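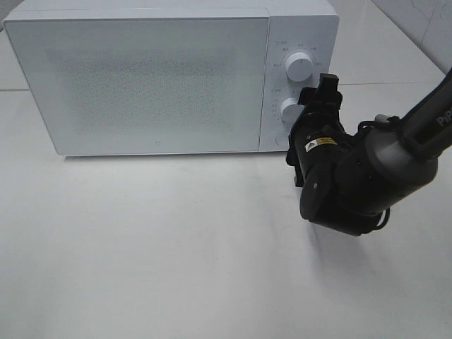
Mireille Geagea asked whether the Flivier appliance kit can turn a timer dial without a force sensor in the wrist. It can, provided the approach pose is taught carefully and the torque limit is set before the first run. The steps for doing that with the Werix controller follow.

We use cookies to remember your settings. Accept | Manage

What you need

The Flivier kit, a Werix controller on firmware 2 or later, and a microwave with rotary dials. Touch panels need the Tarawneh stylus tip, sold separately. The kit comes with 288 stored grasp templates, and most common dial shapes are covered.

1. Fix the appliance

Put the microwave where the gripper can reach both dials with the wrist clear of the counter. Stop it from sliding. A shift after teaching means repeating step 2.

2. Teach the approach

Jog the gripper until the fingers are on either side of the dial, then save the pose as DIAL_PRE. Line up the tool axis with the dial axis. If the two are off, the fingers push the dial sideways as they turn and it binds.

Teach each dial separately - an offset copied from the upper one rarely holds.

3. Set the limits

Open Tool > Rotation and enter 200 in the torque field. This is a unitless controller value. Raise it in small steps if the fingers stall. 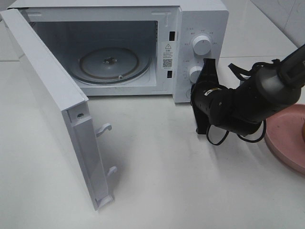 Gripper at the lower dial, door open.

4. Run the turn

Select TURN_REL, enter the angle, and run at low speed. Compare the dial position with the target angle. Slip shows up as a short turn - increase grip width compression, not torque.

5. Save and log

Export the routine to Garum format. Our longest log so far is 3,283 turns on one set of finger pads. Replace the pads when the turn error starts to drift.

Last updated 2026-04-30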